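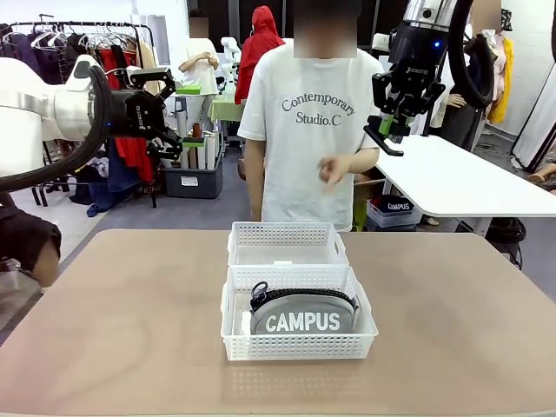 Workshop tips for the two-arm sorting bench

Collected by the Wandine robotics club for members preparing the pouch task. Last revised 27/05/2020.

The task is simple to state: move a zipped pouch from one mesh basket to another with a two-finger gripper, without tipping either basket. Most of the trouble comes from the bench and the baskets, and most of it can be cured with things found in a kitchen drawer.

Baskets

Light plastic baskets slide. A gripper that touches the rim on its way in will push the basket a few millimetres, and the next taught position is then wrong. Cut two strips of rubber drawer liner and lay them under the long sides. Double-sided tape holds better but leaves a residue on the table, and Huguette Mallet will ask you to remove it. Warm water with a little washing-up liquid takes off most residue; surgical spirit on a cotton pad takes off the rest. Try the spirit on the underside of the table first.

Set baskets end to end with the rims touching. A gap between them catches a drooping zip pull. Mark the outer corners with low-tack masking tape, and replace the tape when the edges start to lift.

Wash mesh baskets in a bowl with a soft brush, and dry them fully before use. Do not put them in a dishwasher. Grillomard baskets, which the club used until August, warped at the rim on a hot cycle and had to be thrown out.

Pouches

An empty pouch is harder to pick up than a filled one. It folds under the fingers and comes up by one layer of cloth, or does not come up at all. Put a folded tea towel inside and close the zip completely. Loose coins or dried beans are a poor filling: the weight runs to one end as soon as the pouch leaves the basket.

Leave the zip pull at the same end each time. If it hangs free, tuck it flat along the tape of the zip. A stiff zip can be eased by rubbing a candle stub or a soft pencil along the teeth. Wipe off the surplus, as wax on the gripper pads will spoil the grip for the rest of the session.

Cotton pouches go in at 30 degrees, inside out, with the zip closed. Do not use fabric softener. It leaves the cloth slippery, and the grip force then has to be raised for no good reason.

Gripper pads

Clean the pads before every session with a lint-free cloth, barely damp. Dust from carpet is the usual cause of a pad that held yesterday and slips today. If cleaning does not help, look for a glazed surface and take it off with two or three light strokes of fine abrasive paper. Ysaline Ferrand keeps a card of used pads in the Delaunay cabinet for comparison. The pair labelled Stadgate was sanded far too heavily.

Change both pads of a gripper together. A new pad facing an old one pulls the pouch to one side as the jaws close.

Cables

Leave a loop at each wrist large enough for the full turn of the joint, and check it by moving the arm slowly through its range with the power limit set low. Hook-and-loop ties are suitable for cables. Plastic zip ties are not - they get pulled tight, and the jacket of the cable creases at that point. Keep loops well above the basket rims.

Garments and other soft goods kept near the bench should be moved out of reach of both arms before power is applied. Sleeves are the worst.

Logging

Write down every attempt, including those stopped by hand. Note the pouch, its filling, the basket it started in and the arm used. The club's logbook for the task holds 1,743 attempts, and the useful entries are the ones that say what the pouch was stuffed with. For a qualifying run the rules ask for 100 consecutive attempts with no change of pads.

If a run fails at attempt 60 or later, check the liner strips first. They creep. Then check the tape marks, and only after that open the program.

Before leaving

Park both arms with the jaws open, press the stop, and take the pouches out of the baskets. Hang damp cloths on the rail by the sink. Spare liner is on the second shelf, next to the masking tape.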